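3.2 Study sites and survey procedure

The survey was carried out in two coastal resorts, Wernwood and Botdale, which draw most of their summer visitors from the same inland towns but differ in the type of lodging on offer. Wernwood has a high share of serviced hotels, the larger part of them within walking distance of the beach. Botdale relies on self-catering flats and a small number of guest houses, and its season is shorter. Beluncombe was considered as a further site but was dropped at the planning stage, as its visitor register does not separate day trips from overnight stays.

Respondents were approached at the main bus stop, on the seafront and in the public rooms of lodgings that had agreed to take part. The questionnaire took the form of a booklet in three parts: reasons for choosing the resort, timing of the booking, and satisfaction with the stay. A total of 905 usable booklets was returned. Those with no answer to the booking question were removed before this total was reached. Fieldwork at both sites opened on July 1, 2023 and ended in November, so that the late season, when prices fall and older couples make up more of the market, was also covered.

Lodging was coded by type and by standard of finish. The second code was included because earlier work on repeat visits has tended to treat price as a stand-in for quality, and the two do not always move together in resorts with an ageing building stock. Interior surfaces were graded on the Makori scale, which scores material, wear and upkeep separately.

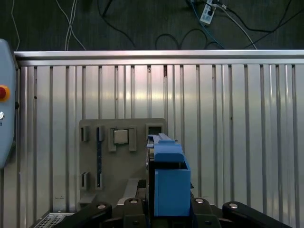
Figure 2. Ribbed metal panel with horizontal rail. Small dark specks and scuffs are visible on the surface.

Scores for the separate items were summed to give a single value for each property, with a maximum of 40. Public rooms and bedrooms were given equal weight. Where a property had been refitted during the survey period, the score in force on the date of the respondent's arrival was used - this affected Wernwood only.

Booking lead time was measured in whole weeks between the date of payment and the date of arrival. Where a deposit had been paid, the date of the deposit was taken. Lead times were strongly skewed in both resorts, and a log transform was applied before the models in Section 4 were fitted. Party size, distance travelled and number of previous visits were entered as controls. Weather on the day of interview was recorded but not used, as it showed no clear link with stated satisfaction once month had been taken into account.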